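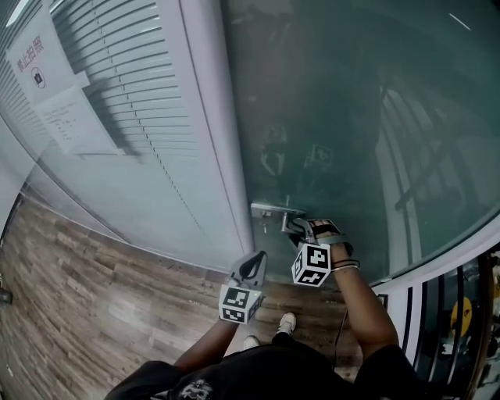 Unit 9: Good Manners for Demonstration Recording
Course notes, Katalin Lakatos

Search the handouts Go

Welcome back, everyone! Last time we got as far as wrist straps and charging, so now we come to the part I enjoy most, which is how to behave once you have a gripper on each hand and a door in front of you.

Doors are harder than they look, and glass ones more so. A marker cube can show up a second time as a dim reflection in the glass, and whoever processes your recording has to sort the real one from the ghost. Please write "glass" in your log sheet when you work at a door like that.

House rules for door tasks

1. Read whatever is taped up near the door before you start. A 禁止拍照 sign means no photography, and our rule (it's in the Dranside site agreement too) is that you need written permission from the site to record there.

2. Keep sleeves, cuffs and hair away from the cubes. Short sleeves are lovely for this.

3. Look where your cable hangs. It should drop freely toward the floor, well clear of the lever and of your feet.

4. Press the lever with the jaws, slowly, and hold for 3 seconds before you pull or push. Do 10 takes, then rest your wrists (please do rest them, I mean it!).

5. Stop if anyone comes up on the other side.

For next week, read Hegazy, section 17, and bring one question about consent.

Shares 3 Comments 0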